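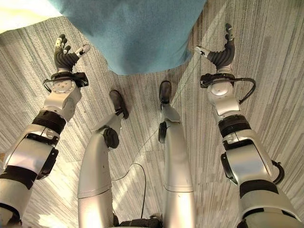
Review: the Nukadico household humanoid, seen at the Usine open day
28/04/2020

I have been to enough of these to bring my own sandwich. Usine had its doors open for the afternoon, Nukadico had the living room set in the back, and the machine on show was a two-legged, two-handed helper that the flyer says will "take the tidying off your hands." Tickets were free. The robot, when it goes on sale, won't be, and the only figure I could get out of anyone was a lease at 600 a month, currency and contract length to be confirmed in May.

The job

Cushions. The robot was supposed to get hold of a cushion, put it back on the sofa and leave it looking decent. Gert Motaung, who ran the session for Nukadico, called this a solved problem before it started, and I wish presenters wouldn't do that. He talked for longer than the robot worked. When I asked whether it had ever been tried on a sofa other than this one, he said the software "generalizes" and took the next question.

I'll give them the choice of object. A cushion is soft, it folds up on itself, and it has no handle. Plenty of companies would have picked a box.

The hands

The best part of the machine by a distance. Black ribbed palms, proper thumbs, and small pale tips on the fingers. Karla Trujillo, the engineer on the stand, let me squeeze one with the power off, and it had more give than I expected. She also answered straight when I asked about wear: the tips are a replacement part, and they don't yet know how often you'd be buying them.

I'm less happy with the cabling. Thin black loops stick out at both wrists, and in a house with a toddler, a dog or a drawer knob I'd expect one to get snagged. Trujillo said the loops would be tucked in on the sale version. I have heard that about other sale versions.

The room

Cream sectional, gray carpet, round side table, a gray pillow and a blue cushion. Pleasant, and much tidier than any place that needs a tidying robot. I'd like to see it cope with a blanket, a remote control and yesterday's socks.

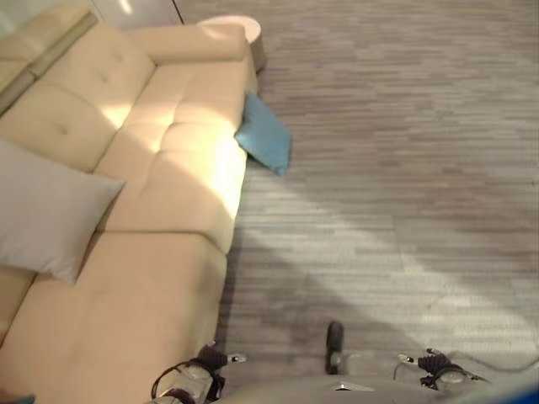
Against the competition

Wikström's arm on wheels is duller and can't do stairs, but I've seen it work in a stranger's apartment. Rarau has so far shown me 2 videos and a brochure. Nukadico at least let people stand in the same room and ask things, and that puts it ahead of Rarau.

Should you sign up?

There's a waiting list with a deposit of 50. I kept mine. Get them to run it in your own home, on your own couch, then talk about money.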